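Talovum Planning Guide
Section 3: Before you spend any money

Last revised: Friday, July 8, 2022
Section owner: Priit Juška. Checked by: Saulius Tamošiūnaitė

This section is for whoever has to sign the order. It covers the simulated trial, the quote and the budget sheet. If you only want to install the software, skip to Section 4, but somebody on your side should still read this one before the supplier visits.

3.1 What the simulator can and can't settle

Talovum lets you put a two-armed mobile robot into a furnished room and see what it would see. It is a cheap way to find out that a robot is the wrong shape for your building. It is a poor way to find out that it is the right one. A clean run in the simulator tells you that the arms could get to a place. It tells you nothing about carpet edges, flat batteries, or what happens when staff put things back where they please.

Suppliers know this and will still show you the clean run. Ask for the others.

3.2 Running the reach trial

1. Open the planning view and load the room closest to your own. The desk-and-corridor room is the usual starting point for offices.

2. Place the robot at the desk. Set the base height to the figure on the supplier's data sheet, and leave the default alone. The default is kind to the robot.

3. Bring the left gripper over the desk top and hold the right arm out towards the open floor. Save the view from the robot's own camera.
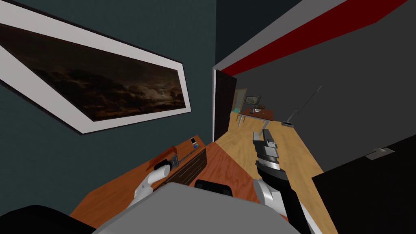 4. Write down every target you care about before you start the run. If you choose targets afterwards you will choose the ones it reached.

5. Run the trial 31 times with the start position shifted a little each time. One run is a demonstration and should not be given a line in your report.

6. Export the failures first. The export button puts successes at the top of the list, and people stop reading after the first page.

Note: The camera view tilts when the robot leans or turns its head. Do not correct this in the saved views. If your staff will be watching the same feed to help the robot out of trouble, they ought to know now what it looks like.

Caution: Check the chair setting. Chairs are fixed in the planning view unless you tick "movable", and a fixed chair will make your room look either better or worse than it is.

3.3 Reading the quote

The quote we are asked about most is the Gralton twin-arm package, with the Wang gripper set as an extra. The steps below apply to any supplier.

1. Find the price of the grippers. If it is missing, the quote is for a robot that can't pick anything up. We have seen this on quotes that ran to eight pages.

2. Ask which gripper was used in the supplier's trial and whether it is the one being sold to you. Get the answer in writing.

3. Ask for the gripper view from the same trial, fingers open, at the spot where your work would be done. Check the finger width against the objects on your own list.

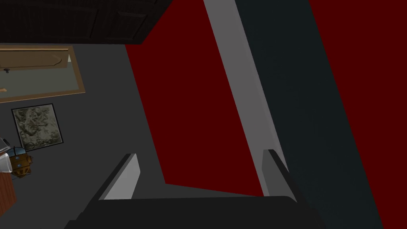
4. Find out what a replacement finger costs and how long it takes to arrive. On the last Gralton quote we checked, a pair came to £282, delivery extra. Put in two pairs for the first year. The supplier will say one is plenty.

5. Strike out any line called "productivity gain". It is not a discount and should not be added up with the prices.

3.4 Filling in the budget sheet

1. Enter the yearly software licence as £932 per seat. Count the seats you will use in the second year too, when the introductory offer has ended.

2. Enter staff time for supervision. If you are tempted to enter zero, go back to your list of failures from 3.2 and work out who would have dealt with each one.

3. Enter building work separately: sockets, floor repairs, door widths. The simulated floor is flat all the way down the corridor. Go and look at yours.

4. Leave the "expected saving" box blank until you have a trial on site. The sheet will show a warning. Ignore it.

Note: Tania, the older planning sheet, fills the saving box for you from a standard rate. If you are bringing figures over from Tania, clear that box by hand. The importer doesn't.

Caution: Don't let an end-of-August price set your timetable. Ask for the same price in writing with no end date, and carry on with the trial while you wait for the reply.

Go on to Section 4 only when the sheet has been read by someone who did not attend the demonstration.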